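Skimbridge Community Help
Billing and subscriptions

Charged the old price and the new price in the same month after plan change

Posted by Insaurralde
August 31, 2021

Hello to all. I have a problem with my Skimbridge subscription and the help pages did not give me a clear reply, so I try my luck with the community.

I am a subscriber of the Standard plan since the time when it was still the only plan with HD. In June I received the email that the price is going up for existing members, and that the new price will apply "from your next billing date after the notice period." This part I understood. I was not happy, but I understood.

Then I decided to move down to the Basic plan, because I mostly watch alone, late in the evening, and I don't need two screens at the same time. I made the change from the account page on my laptop. The page said that my plan was changed. Five days later I saw two payments on my card: one for the old Standard price and one for the new Standard price. There was no payment for Basic at all. In the account page my plan is shown as Basic, but in the app on the television it still says Standard.

I wrote to the support chat and I was number 124 in the line. When it was finally my turn, the agent told me that one of the payments is "an authorization" and will disappear. It has not disappeared. I have the case reference, which ends in 958, but when I enter it in the form it says that the case is closed.
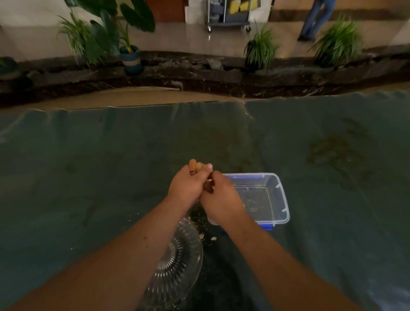 My questions are these. First, is it normal that a change to a cheaper plan takes effect only at the end of the month already paid? If yes, then I can accept one payment for Standard, but why two? Second, how can I open the case again, if the form does not accept the reference? Third, if I cancel everything now and subscribe again as a new member, do I lose my watch history and my list? I have a long list, and it would be a pity.

I should mention that I pay through the website with a debit card, not through a phone company or an app store. I know this makes a difference, because I have read it in other posts here. Also I did not change the card, the country or the email address this year.

Thank you for your patience with my English, and thank you in advance for any advice.

3 replies

Posted by Peken

same thing happened to my brother, he just cancelled and went to another service. they raise the price every year and the catalog gets smaller every year, so why stay. half of the shows I liked are gone because the studios take them back for their own apps. now you need four subscriptions to see what you saw with one. just cancel

Posted by Irik
Marked as helpful

Hello Insaurralde. I had almost the same situation in the spring, and I spent a lot of time on it, so let me try to write it in order.

About the plan change: yes, going to a cheaper plan starts on the next billing date. Until that day you keep what you have paid for. Going to a more expensive plan is different. It starts immediately, and they charge you the difference. In your case the television app is showing the plan you have today, and the account page is showing the plan you will have later. It is confusing and they should write it better. If you click on "Billing details" on the website, you will see a small line with the date when Basic begins.

About the two payments: please look at the status in your bank's own page and not only in the notification on your phone. If it says "pending," it is an authorization. With a credit card you hardly notice this, but with a debit card the money is really blocked, and for some banks this can take longer than the agent says. If the status of both is "posted" or "completed," then you were really charged two times and you have the right to ask for one back.

My suspicion is this, but I can't prove it: you made the change very near to your billing date. The system had already prepared the payment with the old price, then your change made it calculate again, and the second calculation used the new price of the plan you were leaving. In my own case the dates were one day apart. Check if this is true also for you.

About the closed case: you can't open it again from the form. The form accepts only open cases. What worked for me was to start a new chat, choose "Payments," then "I don't recognize a charge," even if you do recognize it. This goes to a different team, and the line is shorter — I waited maybe ten minutes. Give them the old reference in the first message and ask them to attach it. They will ask for the date and the amount of both payments and the last four digits of the card. For the amounts, write them exactly as in the bank, with the tax included. I wrote mine without tax, and they told me no such payment exists.

Please don't ask the bank to reverse the payment before you have spoken with Skimbridge. I did that and my account was suspended until the bank had finished, and this was much slower than the refund itself.

About your list: if you cancel and come back with the same email address, the profile is kept for some months. I don't know the exact number now, they have changed it before, so read it on the cancellation page before you press the last button. If you make a new account with another address, everything is lost. There is no way to move the list.

For the general rules on refunds there is the pinned thread 2641 in this section. It is long, but the first post is kept up to date.

Posted by Insaurralde

Thank you very much, Irik. I have now looked in the bank page and both payments are "completed," so it was not an authorization. And you are right about the date, I made the change in the evening before my billing date. I did not think that this could matter.

I will use the way with "I don't recognize a charge" tomorrow morning and I will write here what they answer. Peken, I understand you, but there is one series I want to finish first.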